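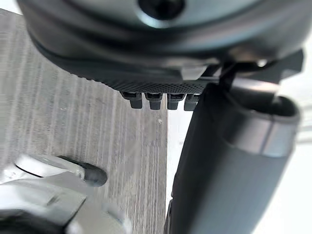 Madalena Patrício has confirmed that her second live album, Kestum, will be released in June on the Cunha label. The singer posted the track list at 9 a.m., along with a short note on how the recordings were selected. The sleeve will be dark gray with a black strip in a fine dotted texture, close to that of the band under the rounded gray housing shown here. The post had drawn 3,759 comments by early evening.

The set was recorded over 3 nights at the Jandora theater and mixed from the original multitrack files – no studio vocals were added. It runs to 7 songs, two of them previously unreleased.

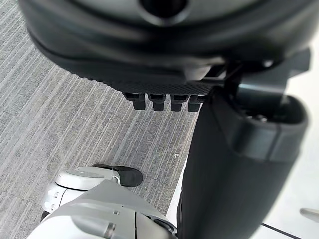 Ermanno Galli wrote under the post that the second night had the best piano sound and asked why only one song was taken from it. Patrício answered that a faulty cable had left most of that night's vocal channel unusable. 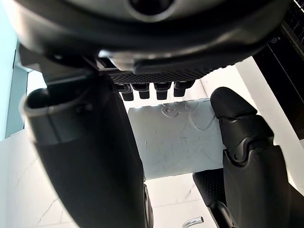
A numbered vinyl edition of 225 copies will be sold through the Pavbridge store. Digital versions follow a week later, at the same track order and running time.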